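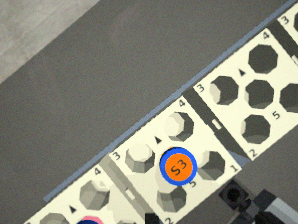
Rendered view: sample racks in a row on a gray tabletop.

Gornadside Retrospective Listings
README, second revision, October

What this is

A table of 1,050 screenings from retrospective programs at small and mid-sized film festivals, typed up from printed program booklets. One row per screening. A film shown three times gets three rows, even if the third was at 9 a.m. and deserved less.

Files

screenings.csv - the main table
directors.csv - 54 directors, one spelling each, after some argument
notes.txt - everything that would not fit in a column

Columns in screenings.csv

title_printed: the title as the booklet gave it, typos included
title_usual: the title most people would search for
director_id: points to directors.csv
runtime_printed: minutes, according to the booklet. Festival booklets are optimists.
format: 35mm, 16mm, digital or blank
blurb: program note, trimmed to 2,000 characters

Known problems

Blank format means the booklet didn't say. Please don't read it as digital. Vitalii Kovalchuk has strong views on this and will email you.

Shorts shown before a feature share its start time. Silent films list the accompanist in notes.txt, except in the Hoekstra booklets, which thank "the pianist" and move on.

The word "masterpiece" was left in all blurbs. Removing it would have emptied several.

Credits

Typing and first checks by Hugo Mateos, second checks by Vitalii Kovalchuk. Booklets lent by Jelta and the Vanero film club, who would like the last box back.

Corrections are welcome - send the row number and a scan of the page.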